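Packing bench check – cartons, flaps and contents
Lustdale site, room 2
Checked by: Hạnh Tạ
Date: Jan 17, 2022
Items on the sheet: hand-carried cartons, bench top, metal parts going into boxes

I love doing this one! The packing bench is where small good habits show up quickest, and there were plenty of them this time round. Comments are under each line, so please read those as well as the marks.

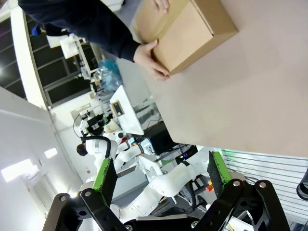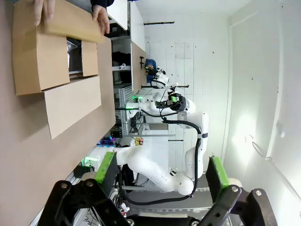

1. Bench top clear enough to turn a carton on
OK. Lovely amount of space. I could swing the biggest Balivex carton right round with the flaps out and it stayed on the top the whole way. Please keep the tape gun on its hook and off the corner, where it was living in May.

2. Bench edges and corners
OK. Ran a cloth along all the edges and it didn't snag anywhere. The little rough patch from the last check has been sanded – thank you, whoever that was.

3. Carton condition before use
OK with comment. Re-used cartons are fine by me and I'm glad we're doing more of it, but press the bottom seam with your palm first. If it gives, flatten the carton and put it in the card cage. I pulled out 5 with soft bottoms, all from the Nernari stack nearest the door. That stack wants moving in any case, it gets the damp.

4. Two-handed hold
OK, and very good! One hand high, one hand low on the opposite corner is what we teach, and everyone I watched did it without being asked. No lifting by a single flap, please, even when the box feels like nothing.

5. Flaps opened fully before reaching in
OK. Fold them right back and keep hold of any that spring up. Card edges give a nasty little cut, and the Kaewkla boxes have the stiffest card of the lot. Gloves are in the top drawer in three sizes (the small ones were missing for a while, they're back).

6. Metal parts: edges and corners
ACTION. Perforated pieces and brackets can have sharp burrs round the holes and at the cut ends. Run a gloved thumb along before you handle one bare-handed, never the other way about. I found two burred brackets in the spares tray and have put red tape on them. Llinos Prydderch will file them down or bin them.

7. Metal parts: packed so they can't shift
ACTION. Tilt test: close the box, tip it gently each way and listen. Two of the six I tried had something sliding. A folded sheet of card down the long side cures it nicely and costs us nothing, so let's get into the habit. Heaviest piece flat on the bottom, brackets towards the middle.

8. Weight written on the carton
Not done on most. The marker had dried up, fair enough. New ones are in the drawer with the gloves. Anything over 6 kg gets the weight on the top and one long side, and two people carry it down the ramp.

9. Carton numbers against the list
OK. The list runs up to 452 and the numbers match what's on the shelf, apart from one carton that had been given the same number twice over, once on each end. Corrected while I was there.

10. Floor under and behind the bench
OK. Swept, no strapping lying about. I did find a single flattened carton leaning against the back wall. Those slide when you step on them, so straight to the cage.

11. Knives and tape
OK. Blades all retracted, and the spare blades are in their tin with the lid on. The blue-handled knife has a sticky slider – still safe, but I've asked for a replacement.

Overall: pass, with items 6, 7 and 8 to put right. Llinos has the sheet for 6 and I'll come back and do the tilt test again myself, I enjoy it far too much to hand it over. If anyone would like to shadow the next check, put your name on the board by the kettle and I'll bring a spare clipboard.

H. Tạ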